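Sorting Household Waste in Astetia

Our project looked at how students in the Astetia dormitory separate their trash. We started in March with a short survey, and 320 residents filled it in.
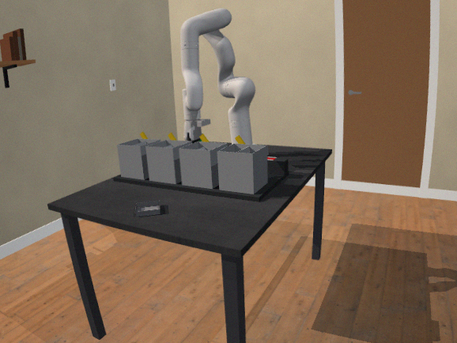 Most of them said they sort paper. Far fewer bother with food scraps – the smell was the usual complaint.

What we asked

The survey had 8 questions, two of them open. The open answers took the longest to read and were often about the stairs.

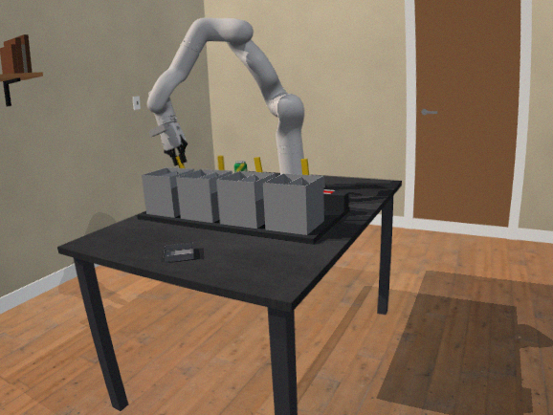

Results

Glass was the weak point. The nearest drop-off is on Zarkotov Street, a walk of 20 minutes. 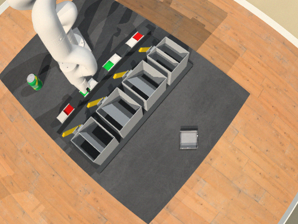

People on the upper floors kept bottles for weeks, then threw them in with everything else. We would like a glass bin by the back door.
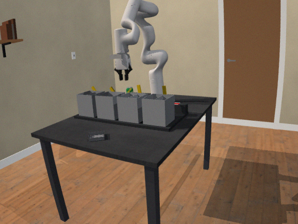
Judit Jakab
Survey and data

Thanks to Géza Kun for checking the tables. The full answers are in the appendix.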